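Lorkside Makers and Growers
Minutes, September meeting

Main room, started 7:10 pm. Trevor Dhillon in the chair. Apologies from the Mac an tSaoi family.

1. Last minutes
Read, one fix (Cekamstead spelled wrong twice). Accepted.

2. Visit to the Medus open day, Cekamstead
Trevor reported back. Good turnout from us, the van was full. Started with a talk in the lobby, too long, mostly slides. Then split in 2 groups for the floor.

First stop was the picking demo. Arm with a gripper working over a white board with grid lines, told to pick up fruit. They let people from the group choose where on the grid to set it down. Staff said the gripping force is the hard part, too much and you bruise it, too little and it drops. Soft fruit not shown. Several of us asked about peaches and got "next year."

Wrist camera view was up on a screen by the table. People liked that better than watching the arm. Trevor said you get a much better idea of what the thing is working from when its that close up.

Second stop was packing. Line was down when group B got there, so they got the safety talk first and saw it run for maybe five minutes at the end. Group B not thrilled.

Questions from the floor tonight:
- Cost? Used arm of that size quoted at $3000, gripper extra. Not Medus's own price, one of their techs gave it as a guide.
- Could we run one here? Power is fine. Bench in room 811 is not, wobbles. Would need bolting down.
- Do kids get to use it? At the open day yes, with staff on the stop button. Would want the same here.
- Noise? Quieter than the compresser in our shop.

Agreed: write to Medus and ask if they will bring the picking demo to us on a Monday evening. Trevor to write. Members to send him questions ahead so we dont repeat the lobby talk.

3. Van money
$40 still owed on gas and parking. Hat went around, covered. Closed.

4. Shop
Band saw blade replaced. Dust bags low, order more. Somebody left glue open again, please stop.

5. Any other business
Seed swap moved to the small room. Need tables, ask the front desk.
Request to see more of the picking demo for those who missed the trip. Trevor put it up at the end of the meeting.

Closed 8:45 pm. 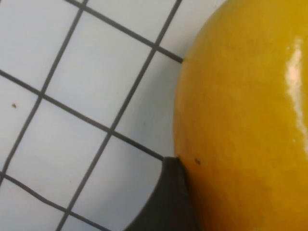

Added after closing: questions for Medus to Trevor by Monday, on paper or by email, either is fine. Key to 811 is back at the desk.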